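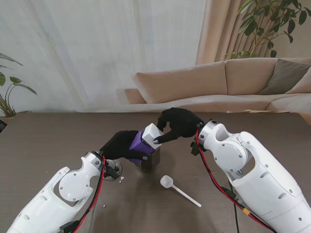
Workroom 2, the dark wooden table

Grenurov Building, second floor: walk-through checklist with comments
Date of inspection: 2022-01-13
Previous inspection: August
Items are marked OK, FIX or WATCH. FIX means before the next walk-through, and I would take it kindly if it were read that way this time.

1. Exits and corridors

1.1 Main corridor clear to full width: FIX
The filing cabinet from August has moved. It is now on the other side of the corridor, where it blocks exactly as much. Please send it to the basement or to a loving home.

1.2 Exit signs lit: OK
All of them, including the one over the supply closet, which is not an exit. Take that one down. In smoke, people believe signs.

1.3 Stairwell door closes and latches: FIX
Closes, doesn't latch. The folded cardboard holding the latch back has been removed by me, again. If the door is annoying to carry coffee through, prop the coffee.

1.4 Evacuation map posted: WATCH
Posted and laminated. It shows the floor as it was before the wall went in by the kitchen, so anyone following it from the break area will meet that wall. New map requested from Kourkoulas, who did the wall.

2. Fire equipment

2.1 Extinguishers mounted and reachable: FIX
The corridor unit is fine. The kitchen unit is on the floor behind the recycling bin, with its bracket beside it. Screws are in an envelope taped to the wall. A screwdriver would finish the job.

2.2 Extinguisher tags current: OK

2.3 Smoke detectors tested: OK
The one by the copier works extremely well, as the people at the copier will confirm.

2.4 Storage kept below sprinkler heads: FIX
Supply closet. Paper towels are stacked to within a hand's width of the ceiling. The Clumano order slip on the top carton says 1,023 rolls. I don't know who needed the last 3, and I'm not asking about the rest.

3. Kitchen

3.1 Fridge clean and holding temperature: WATCH
Thermometer reads 40 F, the top of what I'll accept. Turn it down a notch. The container labeled "August, do not throw out" may now be thrown out, by someone wearing gloves.

3.2 Toaster unplugged when not in use: FIX
It was plugged in, and under the paper towel holder. Pick another spot for one of them.

3.3 Floor dry, mat flat: FIX
One corner of the mat curls up. Tape has been tried. Buy a mat. 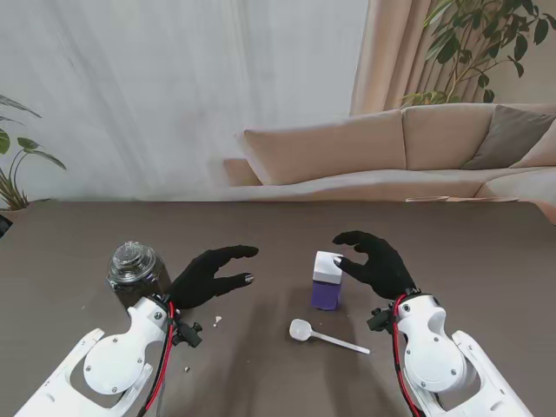
Workroom 2, the dark gray-brown tabletop

4. Heating and air

4.1 Vents unobstructed: FIX
Reception has a fern on one and a box of Ploten brochures on another. The fern is suffering for it. The brochures seem unchanged.

4.2 No personal space heaters: FIX
Two found, both under desks, one behind a coat hung there in a way I can only call hopeful. Move the coat today. The heaters go home this week.

5. First aid

5.1 Kit stocked: FIX
Plenty of eye wash, tweezers, a sling, almost no bandages. Restock the small ones, which are the ones people use.

5.2 Kit location marked: OK
Sign is on the right cabinet. Somebody listened.

Carried over from August: 1.1, 1.3, 3.3
Copy to front office and to Kourkoulas (1.4 only)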